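We use cookies to remember your basket and to see which pages people read. By staying on this site you agree to this. Accept | Settings

Kekow Marble-Pattern Table Covering, sold by the roll or cut to length

If you have a table that has seen better days, you probably already know how hard it is to part with it. We feel the same way here at Zaro (the desk I'm typing this at has been through two moves and one very determined puppy), and that's a big part of why we started carrying the Kekow covering in the first place. It's a smooth, wipe-clean sheet with a printed marble pattern on the front and a soft backing underneath, and it turns a tired old top into something you'll be glad to sit down at again.

It comes in five patterns: Cream, Smoke, Rose, Midnight and Garden Green. The sheet is 8 feet wide at most, which takes in nearly every dining table we've ever been asked about, and you can order any length you like up to the full roll. We cut it ourselves in the back of the shop and we always leave you a little extra, so please don't add your own extra on top of ours or you'll have a very long tail to deal with! 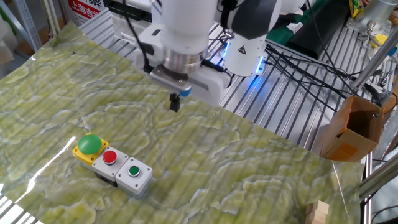 Choosing a pattern is the part people write to us about the most. The little samples are lovely, but a square the size of a playing card can't tell you how a marble print will feel once it runs across a whole table. Spread over most of a worktable, green and white veining like this reads as a busy, lively surface, and it makes a nice strong background for plain white things. If you'd like something calmer under patterned dishes, try Cream or Smoke. Samples are free, and you can ask for as many as you want.

Fitting it is an afternoon's work at the very most. Unroll the sheet the night before and let it lie flat in a warm room. Wipe the table down, let it dry all the way, and lay the covering loose before you trim anything. Most folks use the Plarix double-sided tape at the corners and leave the middle free, and that holds up nicely for everyday use. For a counter or a craft bench you may want tape along all the edges too.

Cleaning is just warm water and a drop of dish soap. Ink and beet juice should be wiped up the same day. Please use a trivet under hot pans, and a board under knives, the same as you would on a painted table.

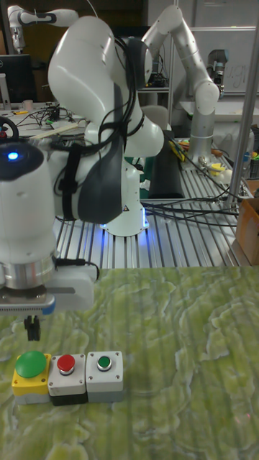

Kollár wrote in to say that the Midnight had been on the kitchen table since February and still looked fresh, but that the fold lines from shipping took nearly a week to settle, and could we please roll it next time. We can, and we do now! Every order over a yard goes out on a cardboard tube at no extra charge.

Item number 427. Full rolls are 21 yards. Returns are fine on uncut rolls; cut lengths we can only take back if there's a fault in the sheet.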